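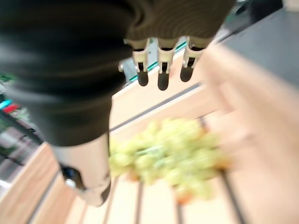 Figure 3. Wrist camera view over the grapes, with the three fingers above the bunch and the sleeve in the upper left.

Print this section
E-mail this section
Toivo Pitkänen, Pralolent Laboratory, Dondthorpe
Revised July

5. Sleeve interference and loss of the wrist view

The fault treated in this section was found during produce handling trials at the Dondthorpe site. The arm was running the Navarro grasp planner with the Bendden force limiter on each finger joint. In 28 of 610 grasp attempts the hand closed on a target position that was no longer valid. We first logged these as planner errors. Review of the joint records showed that the planner had returned a correct position in every case, and that the position had gone stale before the fingers began to close.

The cause was traced to the fabric sleeve on the arm. The sleeve is fitted to keep juice and dust out of the wrist bearing and is held by a band behind the last joint. When the wrist pitches down and rolls in the same move, the band can ride forward and let the fabric gather over the hand. As Figure 3 shows, the sleeve can take up a large part of the wrist image even when the fingertips and the target remain in view. Motion blur on the sleeve and on the nearest parts of the hand reduces the usable area further.

The tracker assigns a confidence value to each image and drops those that fall below a fixed threshold. Dropped images were meant to trigger a hold. In the release used for these trials the hold timer was reset by any accepted image, including one in which the tracker had locked onto a fold of the sleeve. The ribbing of the fabric gives a regular pattern of curved bands, and at short range the tracker scored this pattern as a stable surface. The arm therefore continued to descend on the last target position while reporting normal tracking.

Soft fruit made the result worse. A grape bunch has no single rigid outline, and the berries shift when one of them is touched. A small error in the approach places a fingertip on a berry instead of beside the bunch. The force limiter acts on joint torque and responds too late to protect the skin of the fruit. In 5 of the 28 faults the limiter did not act at all, and the hand pressed against the slats of the display surface until the operator used the stop button. No person was inside the marked zone on any of these occasions. We class them as safety events all the same, as the stop depended on the operator alone.

Three changes were made. The band was replaced with a clamped collar that cannot move along the wrist. The sleeve region is now masked using the measured joint angles, and features inside the mask are not passed to the tracker. The hold timer is reset only when an accepted image agrees with the predicted hand position.

The collar removed the gathering of the fabric in bench tests, but it shortens the wrist pitch range, and some bunches at the rear of the display can no longer be reached from above. The mask does not deal with blur from the fingers and thumb, which pass close to the lens during fast approach moves. Lowering the approach speed reduces this blur at a cost in cycle time. We have not yet found a speed setting that suits both firm and soft produce, and the trials in Section 6 were run at the lower speed throughout.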